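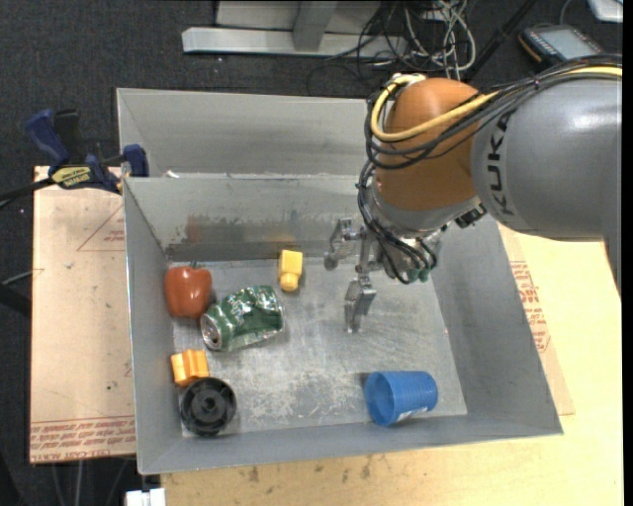
Vuorinen to open second spare parts counter in Gollar

Gollar, Mar 3, 2022 - Vuorinen, the family-run supplier of plumbing and heating spares, is to open a second trade counter in Gollar this spring. The new branch will be on the Terkotora estate, in a unit last used by a carpet wholesaler. The lease was signed in January and fitting out is under way.

The Terkotora counter will stock 2,000 product lines, mostly valves, seals, pump parts, thermostats and pipe fittings. Of these, 1,172 will be kept on the shelf at all times. The rest will be held in smaller numbers and topped up from the company's main store at Drinisen on the evening delivery run.

Vuorinen has traded from Drinisen for most of its history and opened its first Gollar counter on the north side of town. That branch will stay open with the same staff and hours. Customers with an account at either site will be able to use it at the new one without filling in any more forms.

"We kept hearing from heating engineers on the south side that they were losing half a morning driving across town for a part that costs less than the fuel," said Ivars Petrauskas, managing director of Vuorinen. "They asked us for a counter near the ring road and we have been looking for the right unit for a good while. This one has parking, a proper loading door and enough room at the back for the bigger items."

The counter will open at half past six in the morning, an hour earlier than the existing branch, and will close at five. Saturday opening will be mornings only. Orders placed by phone or through the website before four in the afternoon can be collected from the next morning. Parts ordered overnight will be put in a locker by the side entrance, and customers will be sent a code to open it.

Vuorinen will also move its repair exchange service to Terkotora. Under the service, customers hand in a worn circulation pump or diverter valve and take away a reconditioned one at a lower price than new. The work is done by the company's own workshop at Drinisen, which handled 300 exchange units last year. Each one is sold with a 12-month guarantee. The service is open to householders as well as the trade, though the company asks householders to bring the make and model number of their boiler with them.

Parts for older heating systems will have a section of their own. Vuorinen has bought up stock from several merchants that have closed, and it lists 50 boiler models that are no longer made but for which it can still supply at least some of the common spares. The list will be available on paper at the counter and will be updated every three months.

"A lot of the houses here still have the boiler they had when the present owners moved in," said Petrauskas. "If it is safe and the engineer is happy with it, a new fan or a set of seals may be all it needs. We would like people to be able to get those parts locally."

The company is recruiting for the branch now. It is looking for a branch manager, counter staff and a delivery driver. Experience in the plumbing trade is useful for the counter jobs but not required, and training will be given at Drinisen before the opening. Applications can be made in person at either existing site or through the jobs page on the Vuorinen website.

An opening date will be confirmed once the racking and the counter itself have been installed. Account holders will be told by email and will have a ten per cent discount on shelf stock during the first two weeks of trading - this does not apply to boilers or to exchange units.

About Vuorinen

Vuorinen supplies plumbing and heating spares to engineers, landlords and householders in Gollar, Drinisen and the surrounding villages. It is privately owned.

Media enquiries

Please contact the Vuorinen office at Drinisen during working hours. Interviews with Ivars Petrauskas can be arranged on request.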